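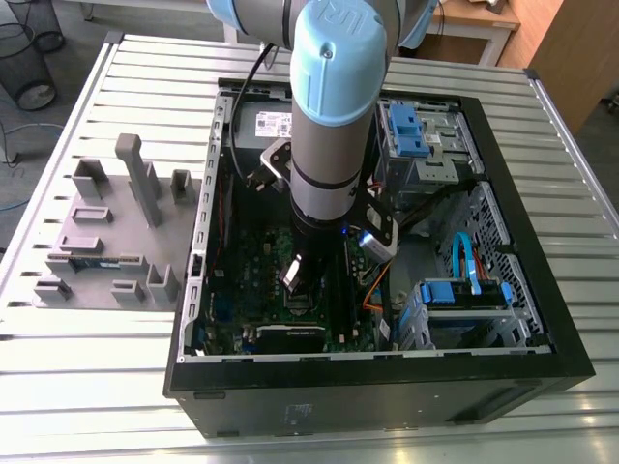

Die **Überweisung** ist ein Formular, mit dem eine Arztpraxis eine Patientin oder einen Patienten an eine andere Praxis weiterreicht. Sie gehört zu den langlebigsten Papieren des Gesundheitswesens und hat bisher jede Ankündigung ihres Verschwindens überstanden. Rechtlich ist sie ein Auftrag, praktisch häufig ein Zettel, der zu Hause auf dem Küchentisch liegt.

## Zweck

Auf der Überweisung stehen die Fachrichtung, die Diagnose oder der Verdacht sowie der Auftrag an die weiterbehandelnde Praxis. Das Feld für den Auftrag wird gern mit »Mitbeh. erb.« ausgefüllt, einer Wendung, die alles erlaubt und nichts verrät. Unterschieden werden Auftragsleistung, Konsiliaruntersuchung und Mit- oder Weiterbehandlung; am Empfangstresen spielt die Unterscheidung eine bescheidene Rolle.

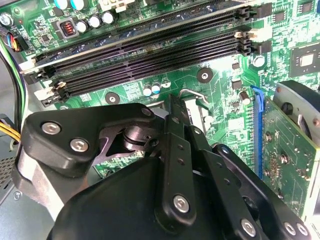 ## Orthopädische Praxis

Viele orthopädische Praxen behandeln gesetzlich Versicherte auch ohne Überweisung, bitten aber trotzdem um eine -- vermutlich aus Anhänglichkeit. Für bildgebende Verfahren wie Röntgen oder Kernspintomographie wird sie dagegen regelmäßig verlangt. Wer privat versichert ist, braucht meist keine, sofern der Tarif nicht eine hausärztliche Erstberatung vorsieht. Ob er das tut, steht in den Bedingungen, und zwar weit hinten.

### Das Beispiel Zatudov

Die Gelenkklinik Zatudov wertete in einem Februar 291 Erstvorstellungen aus. In 142 Fällen lag die Überweisung beim Eintreffen vor. Von den übrigen wurden fünf noch am selben Vormittag nachgereicht, eine davon in gefaltetem Zustand aus einem Wanderstiefel. Die Klinik führte daraufhin ein Erinnerungsschreiben ein, das seinerseits mitzubringen ist.

## Elektronische Verfahren

Das Praxisprogramm Tornix übermittelt Überweisungen elektronisch und druckt sie anschließend aus. Der Konkurrent Kabbaj verzichtet auf den Ausdruck, begrenzt das Auftragsfeld jedoch auf bis zu 360 Zeichen. In der Fachgruppe gilt das als großzügig. Zwischen beiden Programmen ist ein Austausch vorgesehen; bis zu dessen Einführung wird gefaxt.

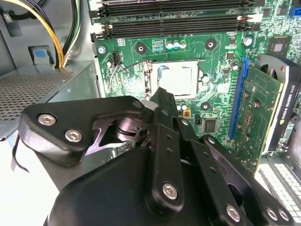
## Abgrenzung

Nicht zu verwechseln ist die Überweisung mit der *Einweisung*, die zu einer stationären Behandlung im Krankenhaus führt, und mit der Banküberweisung, die in Suchmaschinen zuverlässig weiter oben steht. Im Ärztehaus Grenon teilten sich beide Begriffe zeitweise ein Ablagefach.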